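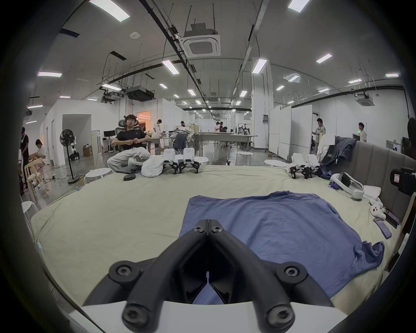 In December I finally moved my coins out of the exchange Jadside, and I want to write down how it went, for people in the same situation as me.

I had kept a small amount there since I was a student. I never worried about it. Then I received a mail that Jadside would close the old accounts, and that every customer must confirm his identity again before he can withdraw. First I thought it was phishing, so I did not click anything. I typed the address of the site by hand and found the same notice there.

The check itself took 12 days. They asked for my passport, then for a bill with my address, then for the passport again. My balance was 1026 dollars and the withdrawal fee was 2 percent, which I find too much for a network transfer. 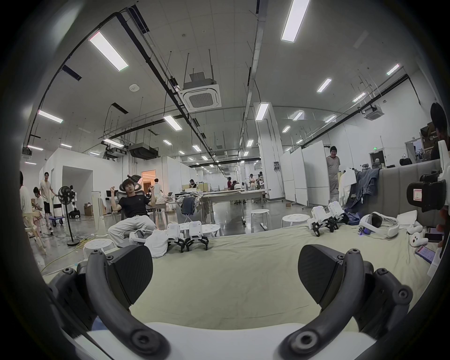 Rosario Lo Presti wrote to me that the fee was lower with Palumbo, but that they froze the first withdrawal for a full day and did not answer mails in the meantime. I have no account with Palumbo, so I cannot compare.

Now the coins are in a Serkemix wallet on my own computer. I wrote the recovery words on paper, two copies, and I keep them in different places. I also sent a very small test payment before the big one, and I checked the address letter by letter. It is slow, but I slept well.
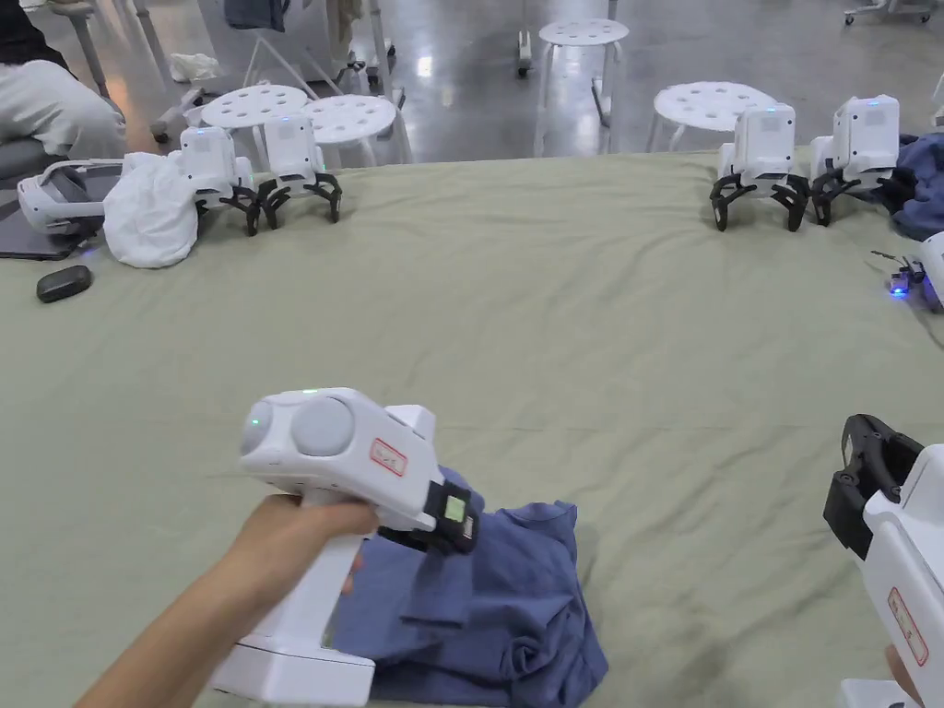
White gripper and blue garment on the green tablecloth

I still need to find out how to declare the fee in my taxes. If you know it, please write to me.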